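4. Setting up your function room in Skelletti Bookings

By now you should have your main dining room up and running (if you haven't, do go back to section 3 first, as quite a lot of what follows leans on it). In this section we'll add a function room, the sort of space you let out for christenings, anniversary lunches, wakes and the odd very loud fortieth. Put the kettle on, find your price list and your floor plan, and take it gently. You can stop after any step and come back later, and the system will remember where you were.

Before you start

You'll need the manager's sign-in, the one that came in your welcome letter from Clultport. The ordinary front-of-house sign-in lets you see function rooms but won't let you add one.

4.1 From the home page, open Rooms and press Add a room. Choose Function room from the list. If you choose Dining room by mistake, don't try to change it afterwards, just delete it and begin again.

4.2 Type the name of the room just as you'd like your guests to see it. It will be printed on every confirmation, so "Garden Room" will look a good deal nicer than "back rm 2".

4.3 Enter the number of guests for a sit-down meal, and then, in the box underneath, the number for a standing buffet. The system will accept up to 100 seated guests in a single room. If yours holds more than that, set it up as two rooms and link them in step 4.9.

CAUTION: The numbers you enter must never be higher than those on your fire certificate. Skelletti Bookings has no way of checking this for you.

4.4 Set your room hire charge. You may have one price all week or a different one for each day, and there's a tick box for waiving it altogether when a party spends over a certain amount on food. A good many of our customers set theirs at £2,000, though it's entirely up to you, and you can alter it whenever you like without upsetting bookings already made.

4.5 Choose a deposit, either a fixed sum or a share of the bill. Press Save before you leave this page. We know we go on about saving, but this is one of the few pages that doesn't do it by itself.

4.6 Decide how long a provisional booking should be held. The usual setting is 21 days, after which the family gets a friendly reminder and the date goes back on sale two days later. For summer weddings you may like to hold dates rather longer, and you can make a special rule for July, say, by pressing Add a season.

Note: Reminders are sent in the morning. If you change the wording, send one to yourself first and read it through on your telephone as well as on the computer.

4.7 Add your menus. You can type these in by hand or copy them across from your dining room. Each dish needs at least one allergy box ticked, even if the box is None, or the menu will stay hidden from guests.

4.8 Press Try a booking and make a pretend party for yourself. Follow it all the way to the confirmation, then cancel it from the diary so that it doesn't turn up on the kitchen sheet.
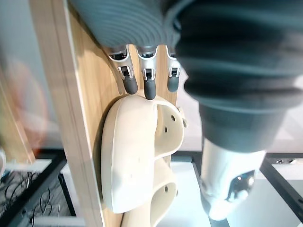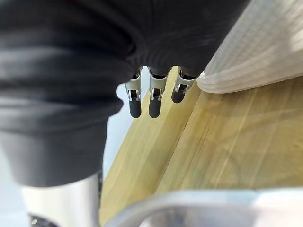

4.9 If you have two rooms that open into one another, go to Linked rooms and tick them both. A booking for the pair will then close each of them in the diary, and a booking for either one will take the pair off sale for that date.

4.10 When you're happy, switch the room from Draft to Live. It can take a few minutes to appear on your website.

If something isn't right

Message 477 means that two seasons overlap. Open Seasons, look for the dates shown in red, and shorten one of them.

The room is live but guests can't find it: check that it has at least one menu showing (step 4.7).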